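Revista > Consumo > Comer fuera

Imprimir | Enviar por correo electrónico

La hamburguesa «de autor» y otras formas de subir el precio

La carta de Vamalen dedica cuatro líneas a explicar una hamburguesa. Habla de origen, de reposo, de un pan «con memoria». Del peso de la carne no dice nada. Pregunté al camarero y fue a la cocina a enterarse; volvió con una sonrisa y sin el dato.

Llevo desde octubre comiendo hamburguesas caras y sigo sin convencerme. El argumento habitual es la materia prima. Gülizar Yazıcı, que despachó carne en Trerivdale durante 30 años, lo escucha con paciencia: «Picada y con salsa, muchos no distinguirían una pieza de otra. Yo misma dudaría».

Ozan Aksoy, dueño de Oyelaran, no está de acuerdo. Defiende su mezcla de dos cortes y asegura que la merma en plancha se come hasta 30 gramos por pieza. Puede ser. Pero la merma existía también cuando el plato costaba la mitad, y entonces la pagaba la casa.

Luego está el montaje. Aksoy pone la lechuga debajo, para proteger el pan; Ertuğrul Başaran, cocinero en Lastoden, la pone encima y llama superstición a lo otro. Probé las dos versiones la misma tarde. La de Lastoden goteaba más, aunque también llevaba el doble de mayonesa, así que la comparación vale lo que vale.

Sospecho que se discute tanto sobre el orden porque sale gratis. Cambiar de proveedor cuesta dinero; mover una rodaja de tomate, ninguno. Muammer Aydoğan, que lleva las cuentas de varios locales, lo dice con menos rodeos: «El cliente paga el relato, y el relato no caduca en la cámara».
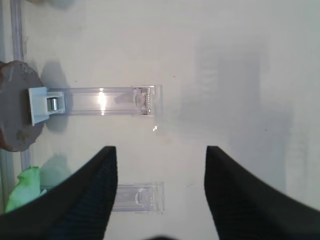
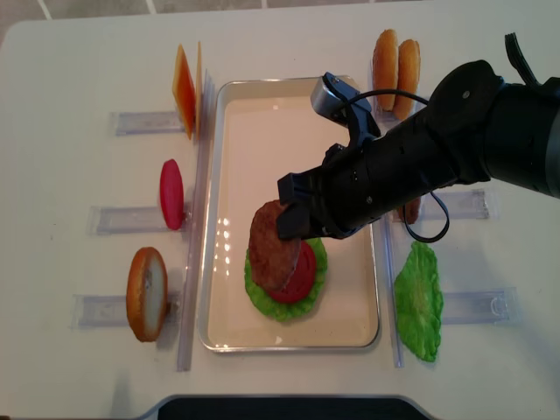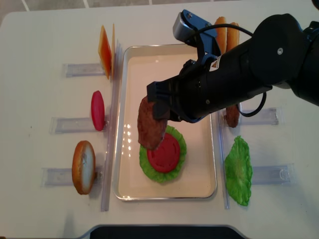

Lechuga y tomate, en las dos últimas imágenes.

Qué preguntar antes de pedir

El peso en crudo, para empezar. También si las patatas van incluidas —en Vamalen no— y si la carne se pica en la casa. Si la respuesta es un adjetivo, yo pediría otra cosa.

Artículos relacionados
El pan brioche, ¿quién lo pidió?
Tomates de invierno a precio de verano
Cartas sin precios: una moda que vuelve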